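Caderno de oficina – papel e encadernação
23 de junho de 2026

Retomada dos testes de cola de amido, lote novo. Escrevo depressa porque a Pui-shan fecha a sala cedo.

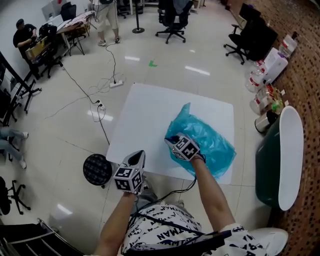
A cola do lote de abril não serve mais. Abri o frasco, cheiro azedo, película por cima, foi tudo para o lixo sem discussão. Recomecei do zero com amido de trigo e água destilada, proporção 1 para 5, depois diluo. O problema de sempre é a superfície de secagem: o vidro agarra, o feltro marca a fibra, e a placa branca grande, quadrada, que se põe deitada no chão de ladrilho, dá para folha inteira sem dobrar mas obriga a trabalhar de joelhos. Para o plástico de cobrir, o turquesa translúcido amarrota demais e deixa vinco no papel fino, prefiro poliéster. Poliéster siliconado de um lado só, lado liso para baixo. Anotar isso na tampa da caixa para não trocarem outra vez.

Cozedura
Amido de molho desde ontem à tarde, água trocada duas vezes. Banho-maria, mexer sempre para o mesmo lado (superstição do Abdelilah, mas faço). Engrossou aos doze minutos, ficou translúcida aos vinte e tal, deixei até aos trinta e cinco. Talvez mais do que precisava. Ao coar pela primeira vez sairam grumos pequenos, na segunda quase nada, na terceira nada. Peneira de crina, a de náilon entope.

Deixei arrefecer tapada com pano húmido. Não pôr tampa de rosca enquanto está quente, condensa e faz água por cima.

Diluições
A – grossa, como iogurte. Lombadas, reforços de tecido.
B – média, tipo nata. Charneiras, guardas.
C – rala, tipo leite. Papel japonês fino, rasgões, laminações.

A C ficou rala demais à primeira. Corrigi com uma colher de A e passei de novo na peneira. Ficou boa. O pincel tem de descarregar sem pingar, se pinga está rala.

Papéis testados
1. Kozo fino, folha creme, comprada na Kan. Rasga bem à mão com linha de água, fibra comprida. Aceitou a C sem ondular. O melhor dos quatro.
2. Kozo médio, mesma origem. Ondulou um pouco nos cantos, assentou com peso. Serve para charneira.
3. Papel de algodão da Zorkarska, 245 g. Grosso, bebe a cola toda, precisa de B e duas demãos. Curvou para o lado da cola como era de esperar. Com contrapeça do outro lado endireitou quase tudo.
4. Retalho de papel de trapo sem marca, gaveta de baixo. Não sei de onde veio. Manchou com a humidade, auréola castanha a toda a volta. Não usar em nada que seja de cliente. Pode ficar para capas de teste.

A auréola do 4 intriga-me. Pode ser encolagem velha, pode ser sujidade que migrou para a frente de humidade. A Pao-chu acha que é gelatina degradada. Fiz uma gota de água sozinha, sem cola, noutro canto: mesma auréola. Então a cola está inocente.

Sentido da fibra
Voltar a escrever isto porque ando a ver erros nas capas dos alunos. Fibra paralela à lombada, sempre – cartão, guardas, papel de cobrir, tudo. Teste da dobra, teste da tira molhada se houver dúvida. Marcar com lápis a seta no verso da folha ANTES de cortar. Cortaram três guardas ao contrário na terça parte final da aula e só se percebeu quando as capas abriram em telha. Refazer não dá, descolar estraga o cartão.

O livro de Purkholm
Registo de contas, meia-encadernação, lombada em pele solta, papel das pastas marmoreado. 164 folhas mais as guardas. Três cadernos soltos no princípio, um no fim. Costura original em cinco nervos, dois partidos. Discutimos se se descose tudo ou se se reforça no sítio.

A minha opinião: reforçar no sítio. A costura do meio está firme, os cadernos centrais não mexem. Se se descose perde-se a estrutura e os furos já estão largos, ia rasgar mais. Abdelilah queria descoser, depois viu os festos dos primeiros cadernos e mudou de ideias a meio. Fica:

– limpeza a seco, pincel macio e esponja vulcanizada, folha a folha
– reforço dos festos dos quatro cadernos soltos com kozo fino, cola C
– nervos partidos prolongados com linho desfiado, cola B
– recoser só os soltos, agarrando aos prolongamentos
– lombada de papel com cola B, duas camadas, lixar de leve entre camadas
– pele original por cima de pele nova tingida, se a original aguentar

Limpeza: feitas as primeiras quarenta e poucas folhas. Muita fuligem na cabeça, pouca no pé. A esponja gasta-se num instante, cortar em cubos pequenos e usar todas as faces. Na folha 31 há uma nota a lápis na margem, quase apagada, NÃO passar esponja ali. Pus tira de papel a assinalar. Mais duas notas iguais perto do fim, segundo a Pei-shan, que folheou até lá. Ainda não vi.

Tinta: ferrogálica de certeza nas primeiras folhas, castanha, com halo no verso. Depois da folha 90 muda, mais preta, não sei o que é. Tiras de teste para ferro livre: rosa nas primeiras, nada nas outras. Portanto água o mínimo possível nas primeiras. Isto complica o reforço dos festos, que é exatamente onde há texto a chegar à dobra. Hipótese: tecido pré-colado, reativado com etanol e um quase nada de água. Fazer amostra primeiro no papel da gaveta (não o 4, o outro).

Pele
A original está com podridão vermelha na zona da cabeça, esfarela no dedo. Consolidante em gel, uma demão, esperar, ver se escurece. Escureceu um tom. Aceitável, a lombada já era irregular. Segunda demão só nas pontas.

Pele nova: cabra, curtimenta vegetal, pedida à Druvedville em abril, chegou com um risco fundo a meio do dorso. Dá para cortar à volta. Reclamar na mesma. Chifrar até ficar quase transparente na borda, o resto deixar com corpo. A faca precisa de fio, passei na pedra de 3000 e depois no couro com pasta. Cortou bem durante umas seis passagens e voltou a arrastar. Ou o ângulo está aberto demais ou o aço é mole. Experimentar a faca francesa da Pei-shan, com licença dela.

Tingimento: três retalhos, castanho sozinho, castanho com gota de preto, castanho com gota de vermelho. O do meio é o mais próximo com luz da janela. Com a lâmpada do teto parece o terceiro. Decidir com luz da janela e acabou.

Prensa
A prensa grande continua a descer torta, lado esquerdo primeiro. Meti cartão de compensação por baixo e ficou razoável. O Hiu-tung diz que é o fuso, eu acho que é o prato. Alguém tem de desmontar aquilo e não vou ser eu esta semana.

Enquanto não se resolve: livros pequenos na prensa pequena, grandes com tábuas e pesos. Pesos embrulhados em papel, por favor, apareceu uma mancha de ferrugem numa tábua nova.

Humidade da sala
De manhã 48 por cento, ao meio da tarde 57. Subiu com a chuva e com a porta aberta. As folhas de algodão demoraram o dobro a secar. Trocar os mata-borrões a cada quinze minutos na primeira hora, depois a cada hora, depois deixar de noite. Hoje troquei mal, esqueci-me uma vez, e a amostra 3B ficou com marca do mata-borrão. Repetir.

Contas
Falta pagar o linho e os mata-borrões. O linho ficou em 159 com portes, mais caro do que da última vez. Perguntar à Pui-shan se entra na obra de Purkholm ou no material geral. Eu punha metade metade.

Para a próxima sessão
– amostra com tecido pré-colado e etanol, três proporções
– ver as notas a lápis do fim do registo e fotografar com luz rasante
– continuar limpeza a partir da folha 44
– afiar, outra vez
– repetir 3B
– deitar fora o retalho 4 ou pelo menos etiquetar
– comprar crina para a peneira, a borda está a soltar-se

Cola: A e B no frigorífico, etiquetadas. A C não se guarda, faz-se na hora a partir da B. Validade uma semana, nem mais um dia, mesmo que cheire bem.

Acrescento, fim da tarde: a amostra 1 já secou. Puxei com pinça, rasgou o papel antes da junta. A 2 idem. A 3 descolou num canto, pouca cola na borda, culpa minha. Flexão boa na 1, a 2 estala um bocadinho ao dobrar, talvez cola a mais. Pus as três na pasta azul com a data no verso. A Pao-chu pediu uma tira da 1 para comparar com a metilcelulose dela, cortei-lhe dois centímetros.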